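Visit to the Ilholm Supper Theatre, 24 March 2023

Members were received at the Sikdale entrance and shown the dining room, which seats parties of up to 20. 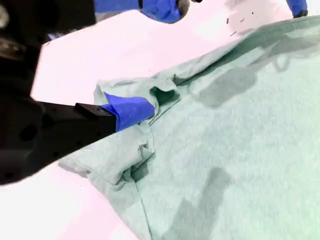
Dinner is served before the performance, and tables are allotted on arrival. Table linen is under review; a soft pale green, close to that of the fabric shown, was preferred to white.

The entertainment charge is 18 pounds per person.

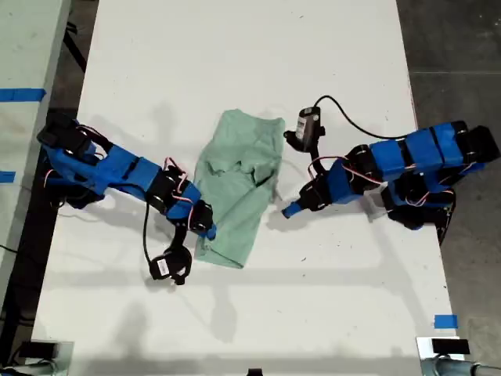
Azucena Nava remarked that the charge ought to be printed on the menu.

The visit closed with coffee in the Begum Room.

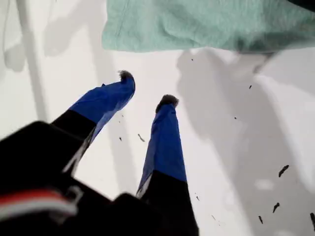
Reading time: 2 minutes

A second visit is proposed for July.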